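Skustari | About Us

Skustari makes necklaces, bracelets and earrings in small runs. We work out of one studio on Gerkine Street, and every piece is assembled, checked and packed there before it goes in the mail.

The business started at a kitchen table with a box of beads bought at an estate sale. The first pieces were sold at the Brolitz craft market in April, and most of that first batch was long chains with a single drop. Those still sell, so we still make them. The long chain comes in 30 and 35 inches, and the short one is 18.

Our chain and findings come from one supplier, Cattaneo, in silver-plated, gold-plated and antique brass finishes. We stay with one supplier so that an extender or a replacement clasp bought later will match the piece you already own. Ear wires are nickel-free – please tell us in the order notes if you need clip-ons.

We currently carry 32 designs. When a bead or crystal color is discontinued we retire the design and do not substitute. Retired pieces can sometimes be made once more from leftover stock, so it is worth writing to ask.

Shares: 18

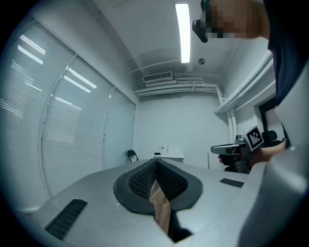
Close-up: black mesh, pale gray and a wood tone.

Repairs are free for the first year. After that we charge for parts and return postage. Custom lengths take a few extra days and cannot be returned. The studio is open to visitors by appointment, mornings only, and the door is on the side of the building past the shoe repair.

2 comments

beadbox_k
Do you sell the extenders separately? I need two in antique brass.

Skustari
Yes, they are under Parts. Choose the finish from the menu.

We use cookies to remember your cart. By continuing to browse you agree to this. Accept | Settings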